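How Does a Robot Know Where the Bin Is?

You find your toothbrush every morning half asleep. A robot can't, at least until somebody writes software for it. At Okby, Tharun Suvarna has been writing that software since July, and he now has strong opinions about toothbrushes.

Step one: seeing

A camera doesn't see a toothbrush. It sees a giant grid of colored dots. The part of the program called perception has to decide which dots are brush and which are table. A light blue brush is easy. A clear plastic bin is sneaky — you can see the wood right through it, so the program may decide there's no bin at all.

The program learns from people. A person does the job with a gripper in each hand, and the software studies the recordings. Tharun's program needed 464 of them. You probably needed fewer. 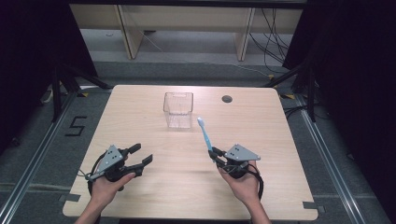
Step two: planning

Now the program picks a path. The shortest one is a straight line, and straight lines love to crash into the side of a bin. So the planner tries 200 paths in its head (it has no head) and throws out every one that bumps into something. Up, over and down usually wins.

Step three: control

A plan is only a wish until the motors get their orders. The control program checks where the gripper is, compares that with where it should be, and nudges it a little. Then it does it again, and again, very fast. You do the same thing when you carry soup.

Try it: close one eye and drop a pencil into a clear cup. Which step gave you trouble?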